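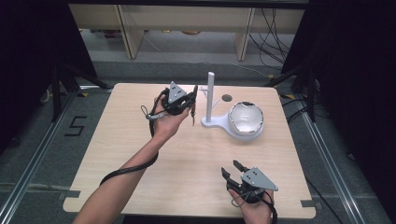
## Re: [hadham-list] Column widths in the catalogue export

Mark Anthony Manalo wrote on Saturday:

> The Tully branch export now stops at 1,656 records. The Osville one is
> complete. Both were run from the same script, so I assume the fault is in
> the Tully data. Has anyone changed the title field since November? I can
> rerun it but would like to know what to look for first.
>
> Also, do we still want shelf marks in capitals?

The script is the same but the settings file is not. Tully still has the old title limit of 90 characters; Osville was moved to 100 when we took on the Dedeck pamphlets, which have long subtitles. When the export meets a title over the limit it writes the record, logs a warning and carries on. When it meets two in a row it stops and still returns a success code. That second behaviour is a bug and I have put it on the list.

To check, look at the last record written and the 2 that follow it in the source table. If both of those have titles over 90, that is your fault found. Change this line in the Tully settings:

```
title_max = 100
```

Then delete the partial file before you rerun. The script appends if it finds an existing file, and you will get the first 1,656 records twice.

I would not shorten the titles by hand. Hadham did that last year and the shortened forms no longer matched the printed slips, so every one had to be put back.

On shelf marks: capitals, yes, with a full stop between the class letters and the number and no space after it. Suffixes stay in lower case – the sort order depends on it. Osville has a few older entries with a hyphen in place of the full stop. Leave them for now, as the import accepts either.

If the rerun stops again at a different record, send me the log and the settings file together. The log alone does not show which limit was in force.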